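Plodum heated drying rack: review after one winter
By Tharushi Fakir

The Plodum is a folding clothes rack with electrically heated rails and a zip-up fabric cover. It sells for $208 with the cover included. Eston makes a similar rack without a cover, and Panagiotou sells one with a fan in the base. I owned the Eston before this and have used the Panagiotou at a relative's apartment, so both come up below.

Setup
The rack arrives assembled apart from the feet. Four feet push into the leg ends and lock with a quarter turn. One of mine would not seat until I scraped a burr off the inside of the tube with a nail file. The wings fold up from the sides and rest on hinged struts. Folded, the unit is thin enough to stand behind a door, though the power cord has no clip and has to be wrapped around a leg.

The cover goes on from the top. It is a coated polyester with a single long zipper and a mesh vent. It fits tightly over the corners, and it is easier to put on before the wash goes on the rails.

Heating
The rating plate gives 200 watts on low and 700 watts on high. High is for the first hour or two. After that the rack drops to low by itself, and there is no way to override this short of switching it off and on again. The Eston had a single setting and no timer at all.

The rails reach working temperature in a few minutes. The heat is uneven. The outer two rails on each wing are noticeably cooler than the ones next to the center spine, so thick items should go in the middle. With the cover closed this matters less. Without it, a pair of jeans hung on an outer rail was still damp at the waistband the next morning, while one hung on an inner rail was ready to fold.

Spin speed makes more difference than anything on the rack. My washer tops out at 1,000 rpm. A mixed load spun at that speed and hung at 8 p.m. under the cover is done by breakfast. The same kind of load on the gentle cycle, which spins much slower, needs the next day as well. The manual does not mention spin speed anywhere, and it should.

Dark fabrics
Most of what I dry is black: socks, base layers, a few jersey tops. Dark knits show two faults that light ones hide. The first is lint. The cover sheds fine pale fibers from its inside seam during the first several uses, and they land on whatever is on the top level. Running the rack empty with the cover on and then wiping the seam with a damp cloth fixed most of it. The second is rail marks. A jersey folded over a hot rail keeps a faint shiny line across the fold. Turning garments inside out puts the line where it does not show.

I check dark items flat on the bed in daylight before putting them away. Lint and shine both show up better against a light cover than when held up in front of a window.
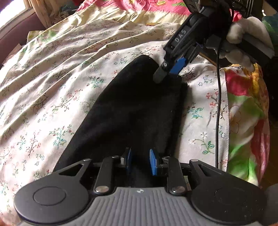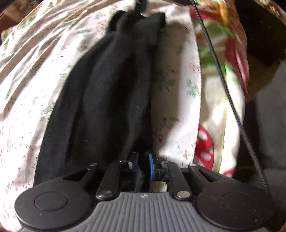
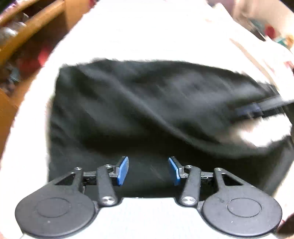
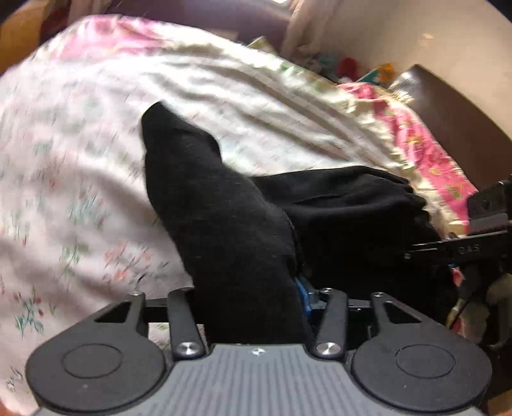 Black fabric on the pale bed cover.

Capacity
The box claims a full washer load. That holds for shirts and underwear. It does not hold for anything with towels in it. Two bath towels take up one wing, and they have to be hung in a single layer or the overlap stays wet. Sheets can be folded over the top level lengthwise, but a fitted double sheet bunches at the elastic and needs turning at least once.

Socks are awkward. The rails are spaced for shirts, and small socks slide off when the rack is bumped. I bought a set of Sitivden clips, sold for wire shelving, and they fit the rails with a little play. They are not rated for heat. So far they have not softened, but I only use them on the outer rails.

Noise, moisture and smell
With no fan there is no noise apart from a tick as the rails warm. The Panagiotou hums constantly and I would not sleep in the same room with it. It also dries faster, particularly at the bottom of long items, where the Plodum is weakest.

All the water still ends up in the room. In a small bedroom with the window shut, the glass was running by morning. A cracked window or a dehumidifier is needed, and if you already run a dehumidifier, a plain unheated rack next to it will do much of the same job at lower cost.

There was a plastic smell for the first week. It came from the cover, and airing it on a balcony got rid of it.

Build
The frame is aluminum with plastic joints. The joints are the part I would watch. One strut hinge has developed some side play since January, and the wing on that side now sits a little lower than the other. It still locks. Replacement struts are listed on the Plodum parts page but were out of stock each time I looked. The on/off switch sits low on one leg, where it is easy to kick, and its indicator light is hard to see in daylight.

Care of the cover: machine wash cold, no spin, hang to dry. Mine came out with the coating intact after two washes.

Verdict
Good for a household without a tumble dryer that washes mostly light and medium-weight clothes and can leave a load overnight. Poor for towels and for unventilated rooms. The cover accounts for most of the performance, and I would not pay this price for the rack without it. Between this and the Panagiotou, choose by whether the rack has to run where someone sleeps.

Pros: cover included, silent, folds thin, low setting is cheap to run
Cons: cool outer rails, cover sheds at first, weak strut hinges, no cord clip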